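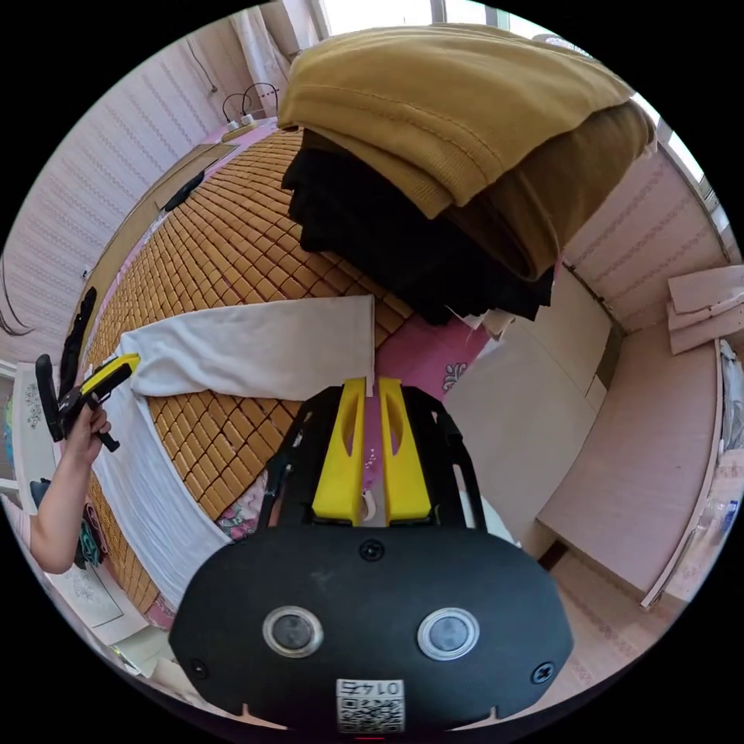 Can two students collect useful laundry folding data at home with the Misto hand-held gripper kit?

We think they can, as long as they set aside a good deal of patience for the first evening and keep to one kind of garment until their hands have learned the fingers.

Misto Hand-Held Gripper Kit: A User Review
Nafula Nyamweya and Aurelia Bratu
Project advisor: Kiprono Urio
December 21, 2023

Back in May, when we first talked over this project with Mr. Urio, we had our hearts set on a real two-arm robot, and he very kindly let us go on for a while before asking what we planned to teach it with. So our report ended up being about the teaching side. The Misto kit, sold by Narkow, lets a person record a task by doing it with a gripper in each hand, and the recordings can later be used to train an arm. The student bundle cost our department $789, and we had it for 6 weeks.

Getting started was friendlier than we expected (Aurelia had cleared a whole weekend for it!). The printed guide is short and clear about charging and pairing, but it rushes through the part on mounting the cameras, and we went back over that page more times than we'd like to admit.

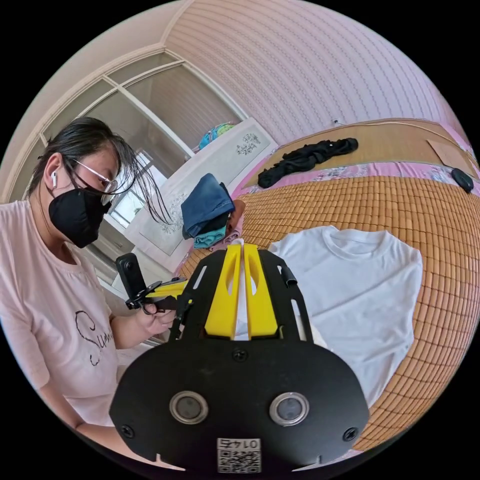
Fig. 2. Holding a camera mount beside the bed, with a white T-shirt laid out on the bamboo mat.

We chose T-shirts because everybody owns some and because cloth is hard for robots, and we wrote down a fold that both of us would follow: straighten the hem, bring in the sleeves, then fold the bottom up to the collar. We set ourselves a goal of 80 recordings, spread over three evenings, and we did reach it, though the last ones were done with very tired thumbs.

The fingers are the best thing in the kit. They are slim enough to slide under a single layer of cotton, and once you stop squeezing as if you were holding a heavy door shut, they hold on nicely. Larger pieces were another story, and they asked for a lot more walking
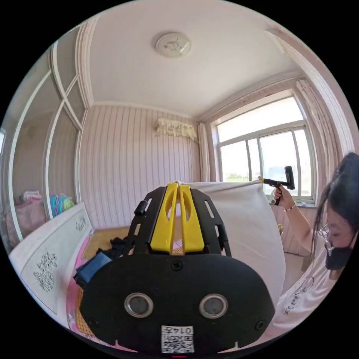 and a lot more talking between the two of us, along the lines of "are you holding it?" and "don't let go yet." When both people work on one piece of fabric, we'd suggest agreeing on who leads before pressing record.

Our complaints are small ones. The grips feel heavy after a long session, and the app from Narkow makes you name every recording by hand,

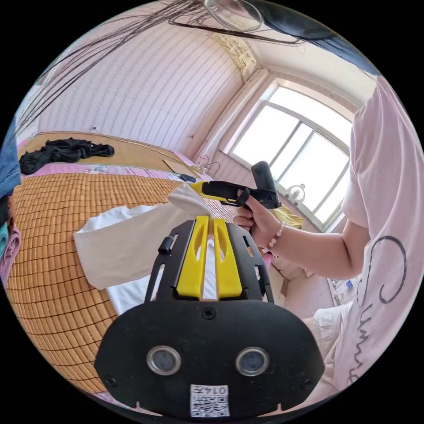 so our folder is full of things like "shirt again" and "shirt again good one." Our classmate Takumi Takagi wrote us a little renaming script, and we have put it in the appendix with his permission.

For a future group, we would ask the department to buy the kit again, with a spare set of straps. We'd also love to see someone try towels, and to train an arm on our recordings, which we ran out of time to do ourselves. Everything is saved on the lab drive in the folder called Corent, along with our notes on the fold.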